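**skodgate_resident**
2019-03-18

### Is a "friends of the park" group worth joining, or are we just doing the council's work for free?

A leaflet came through the door asking people to set up a friends group for Skodgate Park. It promises residents "a real say". The same leaflet mentions that the grounds contract with Flornum ends in November, and I can't see a word about what replaces it.

I've lived next to this park long enough to see 3 "visions" for it. The last one gave us a bench and a sign. Has anyone been in one of these groups, and did you get any say? Also, do we need insurance to pick up litter?

---

**allotment_end**

Depends on the council. Ours was fine. Just go to the first meeting and see.

---

**dumanfields**

I was in the Duman Fields group for six years, so take this as one person's grumble.

The say you get is over small things. We picked the bulbs, the colour of the bins and where the noticeboard went. We were "consulted" on closing the toilets after the locks had been changed.

Before you sign up to anything, ask for these in writing:

- the mowing and bin-emptying schedule after the contract ends
- who holds the money you raise, and who can spend it
- whether the council's own cover applies to your work days

On that last one, ours did cover litter picking and planting, but only on dates agreed with the parks office beforehand. Power tools were never covered. Yours may differ, so don't go by me.

We raised £1,845 for play equipment and it sat in a council account for two winters. We did get it back, after a lot of letters. Open your own account – the bank forms are dull but you'll be glad of them.

I'd still join, mainly because 80 names on a list get an email answered and one name doesn't.

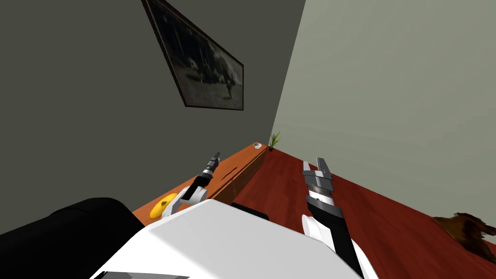

*Reading time: 2 minutes*

**vultance_walker**

Agree about the bank account. Vultance Green has had a group for years and the grass is still cut when the council feels like it. Ask for the old Flornum contract too. Ours was sent over when we asked, and half the jobs in it were ones I'd never seen done.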